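The Grid Table

I got the job because I said I was tidy. I'm not tidy. I had one clean shirt, it was white, and I wore it to the interview and then pretty much every day after that, so I suppose they believed me.

The office was on the fifth floor of a building everybody called the Halim, after a name over the door that was missing its last letter for as long as I worked there. Our company was called Bevia. We put things in order for people who had stopped being able to. Dead uncles' apartments, mostly, and storage units, and once a dentist's office where the dentist had just walked out one afternoon in June and moved to the coast. We didn't haul anything. Tornmont did the hauling, and they had the trucks and the nice jackets. We sorted. We decided what was a keepsake and what was a bag of old phone chargers, and somebody paid us for that, which I still think is wonderful.

My boss had one rule and it was about the table.

"Everything goes on the table first," she told me. "I don't care if it's a paper clip. It goes on the table, you look at it, and then you say out loud what it is."

The table was white with a grid of thin black lines all over it, like graph paper for giants. I thought it was ugly. It had come from a place called Pivemari that made furniture for schools and then didn't anymore, and she had bought it for 50 dollars and carried it up the stairs with her brother, and she talked about those stairs the way other people talk about childbirth.

Saying things out loud was harder than it sounds. You'd pick up a key and say "key," and she'd say, "Key to what?" and you'd say you didn't know, and she'd say, "Then say that." So you stood there in a room full of grown adults going "key to I don't know what" like a fool. But after a week or so I noticed I remembered all of it! I could close my eyes on the bus and see every square with its thing on it.

The unit that got me was number 921. It belonged to an old man who had died in the spring, and his daughter had kept paying for it for months without ever opening the door. She didn't want to come. She wanted a list. She was very clear about it on the phone, a list and a total, and then Tornmont could take the lot away.

So up it came, box after box, 39 of them, all taped shut with the same brown tape and none of them labeled. I remember my heart sinking a bit, because unlabeled is always the worst (labeled is also bad, people lie on labels, but at least it's company).

The first box was packed with playing cards. Not decks, just cards, loose, from what must have been a hundred different decks. The second box was the same. The third had jar lids. I said "jar lid" so many times that it stopped being words.

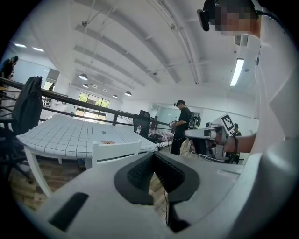
By four in the afternoon my voice was going and I'd started mumbling. My boss heard me. She had ears like a bat, that woman.

"What was that one?"

"Card," I said.

"What card?"

I looked. It was the five of hearts, and somebody had written on it in pencil, so small that I'd taken it for dirt. It said *soup, she laughed at the spoon*. I read it out loud, because that was the rule, and then I felt my face get hot, like I'd opened somebody's mail.

Well, of course we went back through everything. Everything! We dragged the first box over again and tipped it out across the grid, and there was pencil on all of them, one line each, along the white edge. *Rain, took the long way.* *New shoes, hated them.* *Bought peaches, ate one in the car.* There weren't any dates. He'd just kept a diary on whatever card came to hand, and dropped it in a box, and when the box was full he'd taped it up and started another one.

I asked about the jar lids and my boss turned one over, and there was writing in there too, on a little circle of paper glued inside. Those seemed to be from later on. The handwriting was bigger and it wobbled. *Called, no answer, will try again after lunch.*

I'm not going to tell you I cried at work. I went and stood by the window for a while and looked at the parking lot.

When I came back she had started laying the cards out in rows, one to a square, and she'd stopped saying things out loud. I'd never seen her do that. We worked until it was dark outside. You'd think there would be some order to it, but if there was, he took it with him, so we just put them down as they came. Soup next to shoes. A funeral next to a very good sandwich. There was one that only said *her recital, sat in the back*, and my boss held on to that one for a long time before she found it a square.

The trouble was the list. We'd been hired to make a list, and the daughter had been so clear about it, and what were we supposed to write? Cards, playing, used? I typed exactly that, and deleted it, and typed it again. It was true. It would have fit on one page and she'd have paid us and Tornmont would have come with the truck.

My boss leaned over and read the screen. Then she pulled up a chair and picked up a card from the nearest row.

"Type what I say," she said.

She read it to me, and I typed it. Then she read me the next one. She read in a perfectly flat voice, the same as she'd say stapler or lamp, and I was glad of that, because if she'd done it with feeling I don't think I could have kept up. We did that for eleven days. When her throat gave out we traded places and I read and she typed, with two fingers, swearing at the keyboard.

We sent the list. It was longer than anything Bevia had ever sent anybody, and we charged the price we'd quoted, and there was a blank where the total should have been, as neither of us could come up with one.

For a while there was no answer. Tornmont called twice to ask about pickup and my boss told them the elevator was out. (It was out. It was always out.) I moved the boxes along the wall so we could get to the coffee, and we took on a kitchen from across town, all egg cups and string, and I went back to saying "egg cup" and "string."

Then one morning I came up the stairs with my bag and there was a woman sitting on the top step in a raincoat. She had the list on her knees, printed out, and she'd folded down the corners of so many pages that it wouldn't lie flat.

"I'd like to see the one about the spoon," she said.

I unlocked the door and went to clear off the table.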